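### 3.2. Matériel de jeu symbolique et familiarité avec les nombres écrits

Le corpus réunit les observations conduites dans 2 structures d'accueil, Cornley et Hartono, auprès de 50 enfants de quatre à six ans. Les séances, d'une durée de 30 minutes, ont été transcrites selon la grille de Kinoshita et Nicholas, révisée en mars. Au total, 164 épisodes comportant au moins une référence verbale à un nombre ont été retenus. Le coin cuisine y occupe une place particulière - les chiffres y figurent sur des objets dont l'enfant connaît l'usage domestique (figure 1). 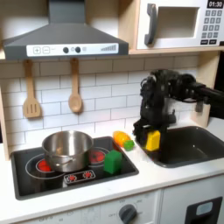

**Figure 1.** Hotte et micro-ondes jouets : symboles de réglage, affichage « 01:30 » et pavé numérique.

Les épisodes ont été répartis entre trois catégories : dénomination d'un chiffre isolé, énoncé d'une durée, emploi d'un nombre comme quantité. Le codage a été effectué séparément par les deux auteurs, Asuka Kinoshita et Mared Nicholas, et les désaccords ont été tranchés après relecture commune des transcriptions. Les énoncés de durée posent une difficulté propre : un enfant peut dire « deux minutes » sans attribuer à cette expression une valeur temporelle stable. Ils ont donc été codés indépendamment de leur exactitude.

L'analyse ne porte pas sur les acquis scolaires ultérieurs. Les effets de l'âge et de la langue parlée au domicile sont examinés en section 4.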